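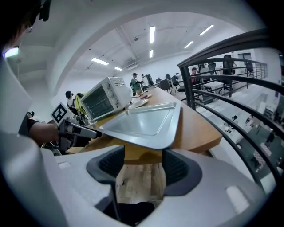

The tray next to the toaster oven, on the long table

ladefoged_v
Everybody keeps telling me a toaster oven can replace a real one in a small place. I'm not buying it. Look at that tray beside the white oven. Silver metal, raised rim, fine for toast. Who is feeding a family off that?

crumbdrawer22
Two of us, every night. No complaints here.

ladefoged_v
Two people isn't a family dinner. What about a chicken?

Ona V.
Mine takes a small chicken if you skip the rack. The Loreron box says "up to 17 cookies" and I have never gotten close to that without them melting into each other, so I wouldn't trust anything printed on the carton.

pan_handler
My problem is the cloth. 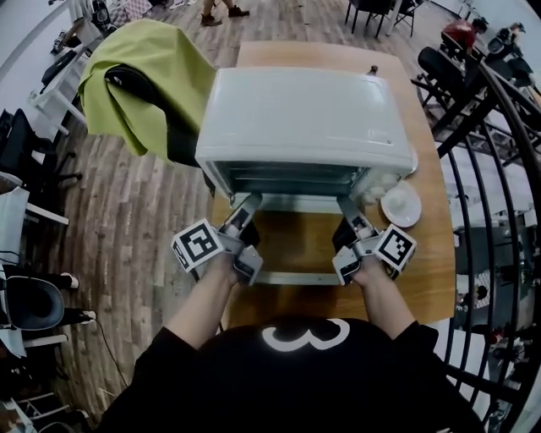
White oven, lime-green cloth over the left side

pan_handler
See the left side and back corner? I'd want that off before anybody turns a knob. Mine has vents on top and the metal gets hot enough to scorch a towel. Ask me how I know.

crumbdrawer22
It's a cloth on an oven. You don't know that it's on.

pan_handler
Didn't say it was. I said before.

Ona V.
Agree with pan_handler. I'd move the little white plate back from the right side too.

ladefoged_v
So now it needs clear space all around, and it saves me counter space how?

crumbdrawer22
You put it away after. Mine goes on a shelf.

ladefoged_v
Every night? I give that until February.

Ona V.
Mine has never moved once, for the record.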